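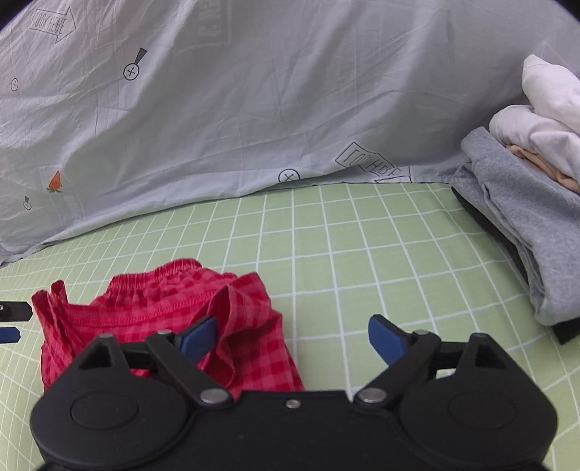
Chapter 3
Gathering Demonstrations

3.1 Where the examples come from
3.2 Tools held in the hand
3.3 What counts as one example
3.4 Choosing the task and the objects
3.5 Keeping records
3.6 Throwing examples away
Exercises

Chapter 2 treated a learned controller as a function. Observations go in, commands come out, and the numbers inside the function are adjusted until its commands resemble those in a set of examples. We said very little about the examples. In most published work they get a paragraph, and in most working labs they take up the better part of a year. This chapter is about that year.

Our running case is folding laundry. It is a good case for teaching because every reader has done it and almost none can say how. Ask a person to write down the steps for folding a pair of shorts and you will get five or six lines, all of them correct and none of them enough to run a machine. Where do the fingers go when the waistband is bunched up? How far does the cloth have to be lifted before it can be laid over? What do you do when the far leg comes along with the near one? People answer these questions with their hands, and the purpose of a demonstration is to get the answer from the hands into a file.

By the end of the chapter you should be able to plan a small collection effort, write the instruction sheet for the people who will do it, and decide which of the resulting examples to keep. You will need the coordinate frames from Chapter 1 and the notation for trajectories from Section 2.4. No new mathematics appears until Section 3.6.

3.1 Where the examples come from

There are three common sources. The first is teleoperation, in which a person drives a robot from a distance with a joystick, a second arm or a set of tracked gloves. The recorded commands are exactly the ones the robot can carry out, and this is the method's great strength. Its weakness is that it ties up a robot for every hour of data. It is also slow. A person who folds a shirt easily at home may struggle for several minutes to do it through a pair of arms on the other side of a table.

The second source is video of people working with their bare hands. Video is cheap and there is a great deal of it. But a hand has five fingers and a typical gripper has two, and a learning system has to be told, or has to work out, what the second should do when it sees the first. Contact is also hard to recover. Fingers hide the thing they are holding, and a pinch that has hold of one layer of cloth looks much like a pinch that has hold of two.

The third source sits between these. The person holds a gripper of the same general shape as the one the robot will use and does the task with it directly. A camera fixed to the gripper records what the gripper would see. The person's arm supplies the motion, so no robot is needed in the room, but the fingers touching the cloth are the fingers the robot will have. Most of this chapter concerns the third source, and most of what we say about records and instructions applies to the other two as well.

A word on terms. We call the person doing the task the demonstrator, even where some papers say operator. We call one attempt at the task, from start signal to stop signal, an episode. A set of episodes made in one place on one occasion is a session.

3.2 Tools held in the hand

A handheld gripper for data collection has to do two jobs that pull against each other. It must be comfortable enough that a person can use it for a whole session, and it must be stiff and repeatable enough that the opening of the jaws can be measured. Linkage designs, in which a pair of arms swings from fixed pivots, are popular because the motion of the fingertips follows from a single angle. If you know the angle, you know the opening.

The pads deserve more attention than they usually get. Cloth is thin, it slides, and it has to be picked up from a surface that is often cloth too. A pad that is too hard skids over the fold. A pad that is too soft wraps around it and picks up whatever is underneath. The pads used for collection and the pads mounted on the robot should be the same part from the same batch, and they should be replaced on the same schedule. When they are not, the learning system is trained on one kind of grip and asked to produce another.

Two-handed tasks need two grippers and a shared clock. Folding is nearly always two-handed. One side holds the cloth still or lifts a corner while the other goes looking for its match, and the roles trade back and forth several times in one garment. If the two recordings drift apart by even a fraction of a second, the record will show one gripper letting go before the other has taken hold. Section 3.5 gives a simple check for this.

The view from a camera on the gripper also differs from the view a person has. It is close, it moves with the hand, and with a wide lens straight lines near the edges come out curved. The tool itself fills much of the picture. New demonstrators who look through their own recordings are often surprised by how little of the garment can be seen at the moment of the grasp. They should be shown these recordings early – before the first full session if it can be arranged – and they will usually slow down without being told to.

Case 3A. The shorts problem

Grethe Vídalín and Unai Arroyo ran a collection effort called Jakab, in which demonstrators folded household clothing on ordinary beds. Beds were chosen over tables because the finished system was meant for homes. The first round produced 383 episodes. The written instruction for shorts read, in full: "Pick up the shorts, straighten them, fold in half, place on the pile."

On review, the demonstrators turned out to have understood "straighten" in two ways. Some laid the garment down and pulled it flat from opposite sides. Others lifted it by the waistband and shook it. Both methods end in a flat garment, and either would have been fine alone. Mixed together without a label, they gave the learning system two different answers to the same question, and the controller it produced tended to lift the waistband partway and stop.

Arroyo's note in the project log, dated 6/11/22, reads: "We asked for a result and got two techniques. Split the shorts episodes by technique and retrain on each. Rewrite the sheet before anyone folds anything else."

The rewritten sheet told demonstrators to keep the garment on the bed, to find the waistband first, and to leave alone anything already folded. It ran to 2 pages. We return to it in Section 3.4, where you will be asked to improve it.

3.3 What counts as one example

Suppose a demonstrator reaches for a waistband, misses, reaches again and gets it, then folds the garment well. Is that one good example, or a bad one followed by a good one? The answer depends on what you want the controller to learn. A controller that has only ever seen clean grasps has no idea what to do after a missed one, and it will miss. For this reason many teams keep recoveries. Fewer teams keep the episode in which the demonstrator missed, put the tool down, and smoothed the cloth by hand before starting over, since the most important action in it was never recorded.

We will use the following rule throughout. An episode is kept if every change to the garment between the start signal and the stop signal was made by the grippers. How neat the result is gets written down separately and does not decide the matter.

Before reading on, take a pair of shorts and two pairs of kitchen tongs. Drop the shorts on a bed and fold them using only the tongs. Do this three times, and write down where you first took hold each time. Keep your notes. They are the starting point for Exercise 3.1.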